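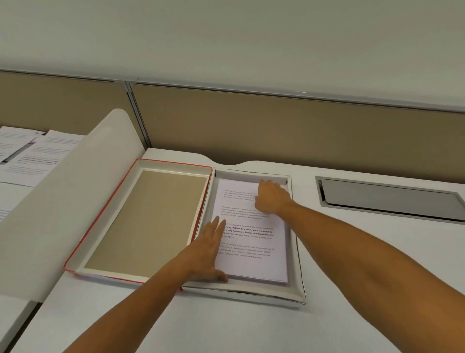

Pressing on printed sheets in a shallow tray.

Home | Kitchen | Workshop | Paper & Desk | Cleaning | Index of Tips

Keeping Paper Flat, Dry and Feeding Properly

Most printer jams in a home office start with the paper. Office paper takes up moisture from the air and gives it back, and it does so unevenly: the edges of a stack change first, the middle last. The result is wavy edges in damp weather and tight, cupped edges in dry weather. Either will cause double feeds, skewed pages and creased corners. The tips on this page cover storage, handling, flattening and a few repairs. They apply to plain letter-size paper unless noted.

Storage

Keep unopened reams in their wrappers. The wrapper is a moisture barrier, and a ream left open on a shelf loses that protection within a day or so.

Store reams flat. A ream stood on its edge takes a bend that no printer tray will remove.

Keep paper off concrete floors. A basement slab in Brodcombe, where this page was written, is damp from November until spring, and the bottom ream of any pile left on it is scrap. A wooden shelf 6 inches up is enough.

Do not store paper above a radiator, on top of a refrigerator, or in a cabinet that shares a wall with a shower.

For a part-used ream, fold the wrapper closed over the open end and put the whole thing in a zip bag or a lidded plastic box. The Udent flat box, stock number 3911, holds one ream with the wrapper on. Any box with a close-fitting lid does the same job.

Bringing paper in from the cold

Paper carried in from a cold car or garage should stay wrapped overnight before use. Opened cold in a warm room, it picks up moisture on the outer sheets at once. A room at 71 degrees Fahrenheit with moderate humidity suits both paper and printer.

Loading a tray

1. Take out any sheets already in the tray. Do not load new paper on top of old.
2. Hold the new stack loosely at both ends and flex it up, then down. Fan one long edge, then the other.
3. Tap the long edge on a hard surface, then the short edge.
4. Set the stack in the tray and bring the guides up until they touch the paper. Back off slightly if the stack bows.
5. Check the fill line. Overfilled trays misfeed more than underfilled ones.

Fanning is of less use on fresh paper from a good wrapper and can add static in dry rooms. If sheets cling together after fanning, let the stack rest for an hour.

Curl

Nearly all copy paper has a slight curl built in. Many wrappers have an arrow on the end label showing which side to print first. If printed pages come out with a strong curl, turn the stack over in the tray and run two test pages. If the curl gets worse, turn it back.

Laser printers add curl through heat. Leave the output in a short pile until it cools. Some models have a setting for thin or damp paper that lowers the fuser temperature; try it before changing brands.

Flattening creased sheets

Light creases can be worked out by hand on a clean desk. Press from the middle of the sheet outward with dry hands. Follow with a night under a heavy book, with a blank sheet on each side.

For a sharper fold, use an iron on its lowest setting with no steam. Cover the page with a clean cotton cloth and move the iron slowly. Never iron a page from a laser printer without the cloth, as toner softens with heat and will transfer to the iron. Do not iron thermal receipts at all. They turn black.

A creased sheet that has been flattened can be read, filed or scanned on a flatbed. Do not send it back through an automatic feeder.

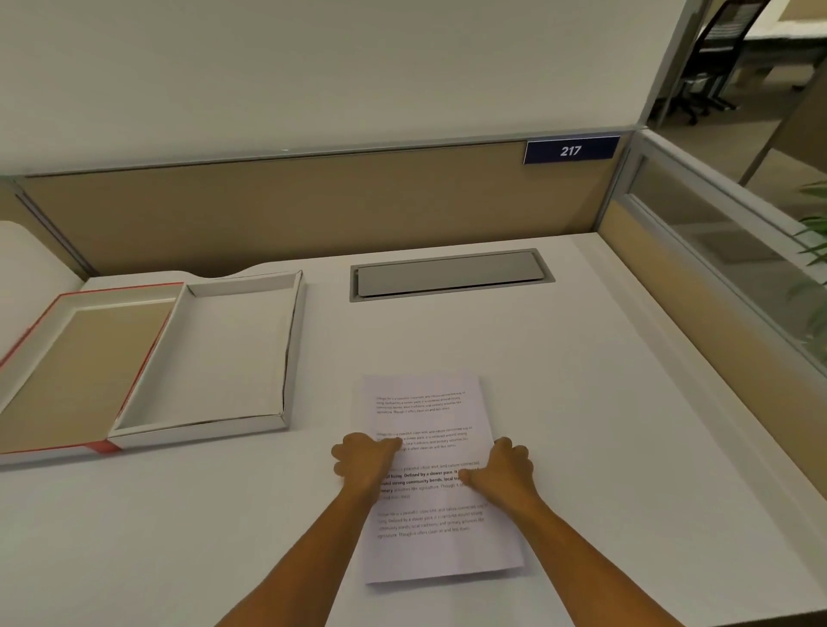

Cleaning the feed rollers

Switch off the printer and unplug it. Wipe the rubber pickup roller with a lint-free cloth dampened with water, turning it by hand. Let it dry completely before closing the tray. Alcohol hardens some types of rubber over time, so check the manual first. Rollers that are still shiny after cleaning are worn and should be replaced.

Wet paper

Separate sheets while they are still damp. Once dry, coated pages stick together for good. Lay plain pages singly on towels away from direct heat, and change the towels when they feel wet.

Last revised Wednesday, November 9, 2022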